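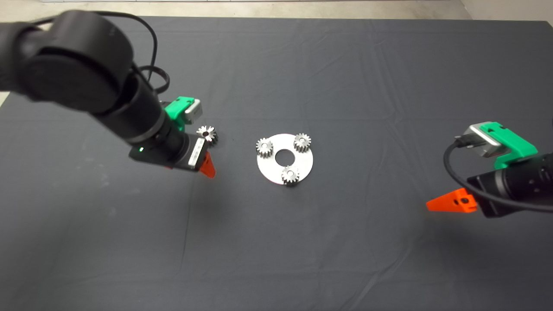

买双臂套件以前，请先问谁来摆齿轮

Chaminda Saha
2023年7月

我在一家修理小型减速器的工厂工作，中文是我的第三种语言，所以文章里如果有不自然的句子，请读者原谅。我想谈的是一种现在很多供应商都在卖的东西：放在桌子上的双臂机器人套件，配遥控操作的设备，再加一份“从示范中学习”的软件服务。我们厂试用了其中一种，是Stustwood公司的Limus套件，从三月开始用，到现在还没有决定买不买。试用的任务是把行星齿轮装到一个圆形的金属板上。

先说我的意见，免得读者看到最后才知道。我认为Limus的硬件值得它的价钱，软件服务现在还不值得。我还认为，供应商报价的方式，让像我们这样的小工厂很难看清楚自己到底在买什么。

为什么选行星齿轮，我需要解释一下。供应商来做演示的时候，喜欢叠毛巾、放杯子、把积木放进盒子。这些动作看起来很聪明，可是对我们没有用处。毛巾叠歪一点还是毛巾。齿轮的齿如果没有对上，机器人再用力就会把齿碰伤，碰伤的齿装进减速器里，几个月以后客户会打电话来。所以我向Stustwood的销售Kamrul Cassim先生提出，我们不看毛巾，只看齿轮。他很痛快地同意了，这一点我很感谢他。有一些别的公司听到“齿轮”两个字以后就不再回邮件了。

任务本身不复杂。桌上铺一块深色的布，布上放一块中间有孔的圆板，几个小直齿轮要放到板上，围着中间的孔分开，位置要均匀。然后再处理中间的那一个。一个熟练的工人做这件事的时候，一边做一边可以跟旁边的人聊午饭。他用手指轻轻转一下齿轮，感觉到齿进去了，就放手。我问过我们的老工人是怎么感觉到的，他想了很久，回答说：“它不硬了，就是进去了。”我把这句话翻译给Cassim先生听，他记在本子上，后来没有再提过。

硬件方面，我要说好话。两条手臂的动作很稳，停下来的时候不抖。夹爪的手指是三角形的，颜色是很亮的橙红色，我一开始觉得难看，用了一段时间以后改变了看法。在深色的布上，无论站在哪里都可以马上知道指尖在什么地方，操作的人眼睛不容易累。夹爪上面装的绿色支架也是同样的道理，谁都不会把它跟工件看错。我们厂里的工具全部是灰色和黑色的，每天都有人在找工具，所以我现在对颜色比以前宽容。

线缆是我不满意的地方。从夹爪上面的模块出来的那根黑色线缆，要在外面绕一个很大的弯。手臂转动手腕的时候，这个弯会跟着摆动。说明书要求用户自己检查线缆的余量，可是没有写余量应该是多少。我们用扎带试了几种固定的办法，太紧的时候手腕转不到位，太松的时候线缆会碰到另外一条手臂。一个已经在卖的产品，应该把线走在手臂里面，或者至少给一个导线的夹子。夹子很便宜，工程师来一次却很贵。

现在说示范。所谓示范，就是人拿着操作手柄，让机器人的手臂跟着自己动，把任务完整地做一遍，系统记录下来，以后用这些记录训练模型。Stustwood的软件叫Jamby，基本合同里包含500次示范的处理，超过以后要另外付钱。我当初看到500这个数字，觉得很多。我想，一个学徒看五次就会了，机器看500次，还有什么学不会呢？

这个想法是错的，错在我没有想到示范也有好坏。我们安排两个人轮流做示范，一个是我，一个是装配组的年轻同事。我的习惯是先用左手臂拿齿轮，右手臂停在远一点的地方等。他的习惯是两条手臂一起靠近，一个拿，一个扶着圆板。我们两个人都觉得自己的办法比较好，谁也没有想到应该先商量。结果训练出来的模型有时候像我，有时候像他，最麻烦的时候是一半像我，一半像他：左手臂拿着齿轮到了圆板的上面，右手臂走过来一半，然后停下，好像忘记了要做什么。

Stustwood的支持人员看了我们的数据，很有礼貌地说，示范的方式应该统一，建议我们重新做。重新做的示范当然也算在次数里面。我问，这个要求写在哪里？他们发给我一份文件，在附录里面，只有一行字。我不怀疑他们的诚意，但是一行字放在附录里，与没有写差不多。如果一条规则可以让客户的一个月白做，它应该写在第一页，用大一点的字。

我还要讲一下摆齿轮的问题，也就是本文的题目。每次示范结束以后，需要有人把齿轮从圆板上拿下来，放回开始的位置，有时候还要把布拉平，布一皱，圆板就会歪一点。这个工作不难，可是要做很多次。供应商的报价单上有手臂、夹爪、软件、培训、运输，没有这一项。在我们厂，摆齿轮的就是做示范的人自己，他放下手柄，站起来，摆好，坐下，再拿起手柄。我的同事做了一个上午以后说，他觉得自己是机器人的助手。他是用开玩笑的口气说的，我听了以后心里却有点不舒服，晚上回家还在想。

有人会反对我，说这只是开始阶段的成本，模型学会以后就不用再摆了。这个道理我同意一半。模型学会的是我们这一种齿轮，这一种圆板，这一种光线。我们厂一年要修很多型号，有的型号一年只来几次。换一个齿轮的直径，供应商说“通常只需要少量补充示范”。“少量”是多少？我问过几次，得到的回答每次不一样。我理解他们也不知道，因为每个客户的零件都不同。可是如果卖的人不知道，买的人怎么做预算呢？我的老板不懂模型，他懂表格，表格里面不能填“少量”。

关于价格，我得到许可可以写我们自己收到的报价。Jamby的服务费每月671欧元，手臂和夹爪是分开买的。671欧元对一家大公司来说很小，对我们来说，是要跟另外一台清洗机的租金放在一起比较的。清洗机每天都用，好坏看得见。软件服务的好坏，要等到训练结束、试运行结束以后才看得见，而费用从第一天就开始算。我建议供应商把这个顺序改一改，例如在模型达到双方同意的标准以前，只收一部分费用。Cassim先生说，他个人觉得这个建议有道理，但是他不能决定价格。我相信他说的两句话都是真的。

我也问过另外一家供应商Begum，他们做的是相反的生意：客户把零件寄过去，他们在自己的地方做示范，然后把训练好的模型交回来。听起来很省力，摆齿轮的人变成了他们的人。问题在于他们的桌子、他们的灯、他们的布跟我们的不一样。Begum的人很老实，他们告诉我，模型到了客户那里以后差不多总是要再调整，调整还是要在客户的桌子上做示范。所以摆齿轮的工作只是减少，没有消失。我喜欢他们把这个话说在前面。如果Stustwood在第一次见面的时候也这样说，我今天的文章会短很多。

再谈一谈“成功率”这个词。我对它越来越小心。Stustwood的宣传册上有一张很漂亮的图，说他们的齿轮装配模型用了2242次示范，效果如何如何好。我第一次看的时候，眼睛只看到“好”，没有看到2242。后来我拿合同里的500跟它放在一起，才明白两者之间的距离。宣传册没有说谎，每个字大概都是对的。可是读者自然会以为，自己买的东西跟图上的东西是一样的，供应商也知道读者会这样以为。

而且什么叫成功，也需要先说好。对软件来说，齿轮在圆板上，位置偏差不大，就是成功。对我们来说，齿轮放上去了还要看齿有没有被碰过，有没有超出板边的位置太多，后面的工人要不要再用手推一下。如果工人每次都要再推一下，那么这个工作等于没有省。我们在试用的第二个星期跟Stustwood的人争论过这件事，争论的时候大家声音都有点大。最后我们在纸上画了一个圆，画了齿轮应该在的地方，两边签了名字。这张纸现在还贴在工作台旁边的墙上。我认为它是整个试用里最有用的一份文件，比合同有用。

我不想让读者觉得我反对机器人。我们这个行业招人很难，年轻人不愿意一整天低着头看小零件，我完全理解他们，我自己年轻的时候也不愿意。我的颈椎就是这样坏的。如果有一台机器可以把重复的部分拿走，让人去做检查和判断，我会第一个欢迎。也正是这个原因，我对这类产品比较严格。一个工厂如果第一次买得不满意，以后五年之内老板都不会再听“机器人”三个字，我见过这样的工厂。

说到判断，我还有一个想法，可能比较个人。做示范的过程里，我第一次认真地看自己是怎么装齿轮的。我做这个工作很多年，从来没有想过右手在等的时候应该放在哪里，也没有想过拿齿轮的时候要拿齿的外面还是别的地方。用手柄控制夹爪，没有手指的感觉，只能用眼睛，于是每一个小动作都要重新决定。有一次我让左边的夹爪拿着齿轮停在半空，停了很久，只是在想角度。我的同事以为系统死机了，跑过来要按停止的按钮。

这种经验对工厂是有价值的。我们后来把装配的步骤重新写了一遍，新来的学徒现在用这份新的步骤学习，提问比以前少。这个好处跟机器人会不会装齿轮没有关系，供应商的宣传里也没有写。如果我是他们的销售，我会写的。

当然，力的问题还是没有解决。我前面提到老工人的话，“它不硬了，就是进去了”。操作手柄没有把这种硬和不硬传回来，至少我们试用的这个版本没有。我做示范的时候是猜的，看齿轮有没有轻轻地动一下，动了就当作进去了。既然我是猜的，模型跟我学的也就是猜。Stustwood说以后的版本会改进，没有给时间。我建议所有打算装配金属零件的人，在签字以前一定要自己握一下手柄，用自己的零件试一次，不要用供应商带来的塑料零件。塑料的零件会原谅人，金属的不会。

如果有同行问我应该怎么谈，我会请他带几个问题去。示范的次数用完以后，每一次多少钱？做坏的、重做的算不算？换型号的时候谁来承担补充的工作？成功的标准由谁来写，在什么时候写？还有就是题目里的那个问题，每次结束以后谁把零件摆回去，这个人的工时写在哪一张表里。对方如果当场能回答一半，我觉得已经是很好的供应商。Cassim先生第一次能回答的是一个，后来他回去问了同事，补了两个，他的态度我没有什么可以批评的。

我们的试用还有一段时间。老板问我的意见，我写的是：买手臂，软件先按月续，不签长期的合同，同时跟Begum谈一个小的型号，看看他们的办法在我们的桌子上要调整多少。老板看完以后问，那么摆齿轮的工时算在谁的部门。我说算在我的部门。他在表格上写了我的名字。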